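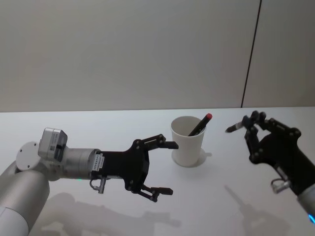

Dos brazos robóticos, un vaso de papel y un rotulador de tapa roja. El brazo derecho sujeta un bolígrafo pequeño.

Visita a la jornada de puertas abiertas de Ulleto

17 de junio de 2025

Quien suscribe este blog tuvo ocasión de asistir a la jornada de puertas abiertas que Ulleto celebró en sus instalaciones de Doddale. La convocatoria se dirigía a profesionales de la formación técnica y a pequeñas empresas interesadas en la automatización de tareas de manipulación. Acudí en la primera de estas condiciones, con el propósito de valorar qué contenidos podrían incorporarse a los cursos del próximo otoño.

El grupo de la mañana lo formábamos 20 asistentes. Tras la recepción y una breve presentación institucional, se nos condujo a la nave principal, donde la empresa mantiene sus puestos de ensayo. El recorrido estaba previsto en 40 minutos por sección, si bien la segunda se prolongó bastante más debido al interés que suscitó.

La primera parte se dedicó a Jiltex, el programa con el que Ulleto ordena y revisa las secuencias de movimiento. Se explicó el modo en que cada tarea se descompone en fases - aproximación, agarre, traslado y liberación - y cómo se registran los intentos fallidos junto con los válidos. Según los datos facilitados durante la exposición, el archivo reúne en la actualidad 3.477 secuencias revisadas. Eché en falta una explicación más detenida de los criterios de revisión, cuestión que planteé en el turno de preguntas y que se respondió de forma correcta, aunque general.

La segunda parte, a mi juicio la de mayor provecho, consistió en la demostración de manipulación de material de escritura. La tarea tiene un enunciado modesto: colocar piezas delgadas en un vaso de papel situado entre dos brazos. El vaso es un recipiente corriente, blanco y de borde enrollado. El brazo izquierdo lleva una pinza negra de dos dedos; el derecho, una mano negra de varios dedos articulados, con la que pinza el bolígrafo y orienta la punta hacia el vaso.

La dificultad se comprende mejor de cerca. Un vaso de papel vacío, o casi vacío, se desplaza con un contacto mínimo, y un objeto apoyado en su interior reduce el espacio disponible para el siguiente. El personal técnico subrayó que la altura de entrada y la inclinación de la pieza condicionan el resultado tanto como la fuerza del agarre. También se comentó la conveniencia de disponer de dos efectores distintos en un mismo puesto, dado que permite comparar soluciones ante una tarea idéntica. Tomé nota de este planteamiento para las prácticas del segundo curso, en las que hasta ahora trabajamos con un solo tipo de pinza.

Completó la visita una exposición sobre Feyisa, el proyecto que Ulleto dedica a la formación de operadores. El itinerario consta de nueve módulos y puede seguirse de manera parcial, lo que resulta adecuado para centros con horarios limitados. La documentación entregada es clara y está bien traducida. El coste de la licencia, en cambio, no figuraba en ella, y se nos remitió a una consulta posterior por escrito.

En cuanto a la organización, procede señalar que la acogida fue atenta y la señalización suficiente. La acústica de la nave dificultó por momentos el seguimiento de las explicaciones a quienes ocupábamos las últimas posiciones - un sistema de audio portátil habría sido de utilidad. El aparcamiento se encuentra en la parte posterior del edificio y se accede a él por la vía de servicio.

La empresa anunció una nueva jornada para el mes de noviembre, con inscripción previa. Tengo intención de solicitar plaza para un grupo reducido de alumnos y daré cuenta en este mismo espacio de la respuesta que reciba.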